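Laundry folding

Laundry folding is the household task of arranging washed and dried textiles into flat, regular shapes so that they can be stacked, stored or carried.

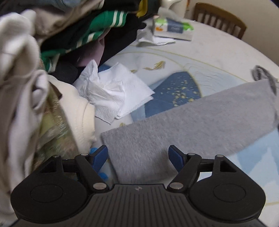 Folding usually follows drying and comes before ironed and unironed items are put away, although in many homes the pieces wait for a time in a heap. The work needs a flat surface larger than the item being folded. Beds, ironing boards, worktops and dining tables are all used. A round table, with or without a tablecloth, is common in smaller homes, but its curved edge gives no straight line to fold against, and long pieces tend to hang over the far side. Flat fabric such as a grey felt sheet may lie diagonally across the cloth, with one end curling up, and has to be turned and smoothed before it is folded. The unfolded heap is generally kept to one side of the same table.

Sorting

Most people sort before folding. The usual divisions are by owner, by room or by type of item. Sorting by type allows the same fold to be repeated and gives stacks of even width. Sorting by owner saves a second round of handling when the clothes are put away. In large households both methods are used together, with bed linen and towels taken out first as they fill the most space.

Basic folds

The half fold brings one edge over to meet the opposite edge. Repeated once or twice, it is enough for towels, tea towels, pillowcases and other rectangular pieces.

The third fold, also called the letter fold, divides the item into three equal bands. It leaves the cut edges on the inside and is often used for bath towels kept on open shelves.

The shirt fold turns both sides and sleeves of a garment towards the back, then brings the hem up to the collar. Shops use a version with a card or board placed behind the neck to keep the width the same from one garment to the next.

The file fold reduces a garment to a small upright packet that stands on its edge in a drawer. It takes longer than the shirt fold but lets every item be seen at once.

Rolling is sometimes counted as a fold. It suits jersey, socks and travel clothes, and marks the fabric less along a single line.

Fabrics

Cotton and linen hold a crease well and are easy to stack. Fleece and brushed fabrics are springy, so that thick piles lean and need to be kept low. Knitted garments are folded and not hung, as hanging stretches the shoulders. Felt has no woven grain and can be folded in any direction, but a sharp crease may stay in it — for this reason larger sheets are often rolled around a tube. Slippery fabrics such as satin move about on a bare table and are easier to handle on top of a cotton cloth.

Tablecloths are themselves awkward to fold when round. The normal method is to fold the circle in half, then in half again to form a quarter, and to bring the point and the curved edge inwards until a rough rectangle is left.

Folding aids

The simplest aid is a stiff board cut to the width of the shelf. Hinged boards, with side flaps that are turned over in order, are sold for shirts and jumpers. The Dosano board has a folded width of 27 centimetres and the larger Etulance model 31 centimetres. Drustik, a maker of shelf dividers, also supplies a plain card template for towels.

Household practice

In her study Linen Days, Sylvie Pelletier collected folding habits from 74 households in the town of Gwilliam and recorded 2,878 folded items over one October. Towels were folded in the same way by nearly everyone within a household, while T-shirts varied most. Pelletier also noted that the dining table was used more often than the bed, mainly in the evening — after the meal had been cleared and before the table was needed again.

See also

Airing cupboard
Clothes horse
Ironing
Linen cupboard
Napkin folding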